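11月6日配布　ロボット作業実習・第4回の講義メモ

# 手持ちグリッパ作業の決まりごと

前回は座標系の話でずいぶん時間を使ってしまい、後半が駆け足になりました。すみません。今回は計算が一つも出てこない回ですので、肩の力を抜いて読んでください。とはいえ、あとで困るのはたいてい計算のほうより今回の内容のほうで、毎年、学期末のレポートを読んでいると「第4回のメモをもっと早く読み返せばよかった」という感想に何度か出会います。ですから、できれば印刷して、実習ノートの表紙の裏にでも貼っておいてもらえるとうれしいです。

## 1. 規格と「うちの決まり」の関係

産業用ロボットには安全に関する国際規格や国内の規則があり、非常停止や防護柵、協働運転の考え方などはそちらで学びます(第7回でまとめて扱います)。いっぽう、人が手にグリッパを持って机の上の作業を実演し、それを記録していくという今回の形は、腕が勝手に動き出すわけではないので、そうした規格を読んでも「では机の上をどうしておけばよいか」までは書いてありません。そこは現場ごとに決めることになります。

この実習で使うのは「Wistimel手順書」と呼んでいるもので、もともとは共同研究のFlanauプロジェクトで使われていた覚え書きを、授業向けに書き直したものです。全部で33項目あります。多いと思われるかもしれませんが、半分くらいは「机を拭く」のような、読めば終わる話です。今日はそのうち、毎年つまずく人の多いところを選んで、理由も少しずつ添えながら見ていきます。

用語だけ先にそろえておきましょう。手順書で「**しなければならない**」と書いてあるものは、守られていなければその回の記録を使いません。「**することが望ましい**」は、事情があれば外してもかまいませんが、外したことを作業票に書いてください。「**してもよい**」は本当にどちらでもかまいません。規格の文書にもよく似た書き分けがありますから、ここで慣れておくと、あとで本物の規格を読むときに楽になると思います。

## 2. 作業面のこと

作業面は、始める前に必ず何も載っていない状態に戻し、そこから必要なものだけを置いていかなければなりません。前の班が残した小さな部品が一つあるだけでも、あとから記録を見た人は「これも作業の対象だろうか」と迷います。迷った人はたいてい質問をくれますが、質問をくれない人もいて、そちらのほうが怖いのです。

容器は作業面の奥側に置くことが望ましい、としています。手前に置くと、つかむたびに手首が容器の上を通ることになり、袖や線が引っかかりやすくなります。左右はどちらでもかまいません。ただし一度決めたら、その組の作業が終わるまで動かさないこと。途中でどうしても動かしたくなったら、遠慮せずにそこで組を切って、新しい組として始めてください。組の数が増えることを気にする人がいますが、こちらはまったく気にしていません。

仕切りのある容器を使うときは、どの区画に何を入れるかを先に作業票の升目に書いておきます。色のついた透明な容器は中の様子が見えるので安心しがちなのですが、見えるといっても輪郭がぼんやりわかる程度のことが多く、画像だけを頼りに中身を言い当てるのは難しいものです。

板の継ぎ目も、意外と大事です。小さな部品の縁が継ぎ目に重なるように置くと、つかむときに端が引っかかることがありますし、画像の上でも部品の輪郭と継ぎ目の線が紛らわしくなります。部品は継ぎ目を避けて置くことが望ましい、というのが手順書の14番です。

## 3. 持ち方と腕の運び

グリッパは、本体を下と横から手で包むように持ちます。上から握り込むと取り付け板が手で隠れてしまい、記録した動きと画像とを照らし合わせるときに手がかりが減ってしまいます。取り付け板は隠してはならない、というところは「しなければならない」側の項目ですので、気をつけてください。

両手で作業するときは、片方が動いているあいだ、もう片方の置きどころを決めておきます。手順書ではこれを「待ち手」と呼んでいます。待ち手は作業面の上に出したまま、爪を開いて静かに保つ。机の下に下ろしてしまうと、戻すときの大きな動きが記録に混ざりますし、膝にぶつけてあざを作った人も過去にいました。
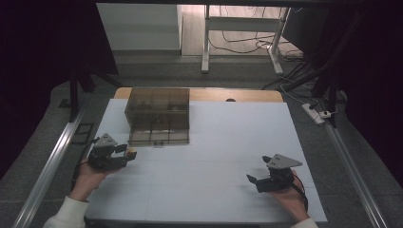 図1　左のグリッパで小さな薄茶色のブロックをはさみ、右は爪を開いたところ。

待ち手の高さについてよく質問を受けるのですが、作業面に爪が触れていなければ、それで結構です。何センチと決めてしまうと、そればかり気になって肩に力が入り、かえって動きが硬くなります。背の高い人と低い人では楽な位置も違いますから、自分の肘が自然に曲がるところを探してください。

対象物をつかんだら、持ち上げてすぐに運び出さず、ひと呼吸おきます。爪の先だけではさんだ小さな部品は、つかんだ瞬間には落ちなくても、運び始めに向きが変わることがよくあります。ひと呼吸おけば、その変化を自分の目で確かめられますし、あとで記録を区切る人にとっても「ここまでが把持、ここからが運搬」という境目がはっきりします。区切り作業を担当するのは来週の皆さん自身ですから、未来の自分への親切だと思ってください。

もし落としてしまったら、手で拾わず、そのまま作業を止めて「失敗」と記録します。失敗の記録は、捨てるものではありません。Flanauのときの一覧では、全746本の記録のうち54本に失敗の印がついていて、いちばん読み返されたのがその54本でした。落とした記録を恥ずかしがって消してしまう人が毎年いるのですが、どうか消さないでください。こちらはむしろ喜んで見ます。

## 4. 線と足もと

グリッパの後ろから出る線は、手の外側を通して逃がします。手の内側や、左右の手のあいだを通してはなりません。両手が近づく作業でいちばん起こりやすい事故は、線どうしが絡んで片方が急に引かれるというもので、こうなると機材も傷みますし、何より手首を痛めます。

作業を始める前に、次の確認を声に出して行います。二人組の場合は、操作しない人が読み上げ、操作する人が答えてください。

- 線は手の外側を通っていますか。
- 腕をいっぱいに伸ばしても、線が張りませんか。
- 袖口は手首におさまっていますか。
- 床の線と電源タップは、足を動かす範囲の外にありますか。
- 三脚やスタンドの脚に、体や線が触れていませんか。

最後の二つは省略されがちです。机の上に集中していると、足もとのことはすっかり頭から抜けてしまうものですから、立ち位置を変えたときにはもう一度読み上げてください。三脚に少しでも触れた場合は、見た目に変わりがなくても、位置合わせの確認からやり直さなければなりません。面倒に感じるのはよくわかります。それでも、ずれに気づかないまま午後いっぱい作業してしまったときの気持ちに比べれば、ずっと軽い面倒です。

## 5. 記録票の書き方

記録票は、実習室の入口側の棚にあるMandikの様式を使います。古いBrouwer様式もまだ残っていますが、こちらには待ち手の欄がありませんので、今年度からは使わないでください。書く内容は次のとおりです。

| 欄 | 書くこと | 書く時点 |
|---|---|---|
| 組番号 | 班の記号と通し番号 | 開始前 |
| 容器の位置 | 奥の左・中央・右のいずれか | 開始前 |
| 区画の割り当て | 升目に部品名 | 開始前 |
| 待ち手 | 左・右・交互 | 各回の直後 |
| 結果 | 成功・失敗・中断 | 各回の直後 |
| 外した項目 | 手順書の番号と理由 | 気づいたとき |

「各回の直後」というのは、文字どおり、次の回を始める前という意味です。まとめて書こうとすると、三回目あたりからもう順番があやしくなります。理由の欄は一行で十分ですし、きれいな文章である必要もありません。「継ぎ目を避けると容器に届かない」くらいの書き方で、読む側にはよく伝わります。

一つの班が一日に集めるのは、多くても70本までとします。もっとできます、と言ってくれる班が毎年あって、その意気込みは大変ありがたいのですが、手首と目は本人が思うより先に疲れます。疲れてくると、まず待ち手が下がり、次に読み上げが小声になり、それから記録票の字が読めなくなってきます。隣の人にこの兆しが見えたら、遠慮なく休憩を勧めてあげてください。

## 6. 次回までにしておくこと

1. 手順書の33項目をひととおり読み、「なぜこの決まりがあるのか」がわからないものに印をつけてくる。一つもなければ、それはそれで教えてください。
2. 印をつけた項目のうち一つを選び、その決まりを外したら記録にどんな影響が出そうか、半ページほどで書いてくる。
3. 袖口のおさまる服で来る。寒い人は、上着の袖をまくるより、中に一枚重ねてください。

手順書は毎年4月に改訂しています。読んでいて変だと思ったところや、やってみたら使いにくかったところがあれば、記録票の裏に書いておいてもらえれば、次の改訂のときに必ず目を通します。項目14の継ぎ目の話も、もとは受講生の走り書きでした。

手順書の冊子は各班に一部ずつ、次回の開始時に回収します。書き込みはそのままでかまいません。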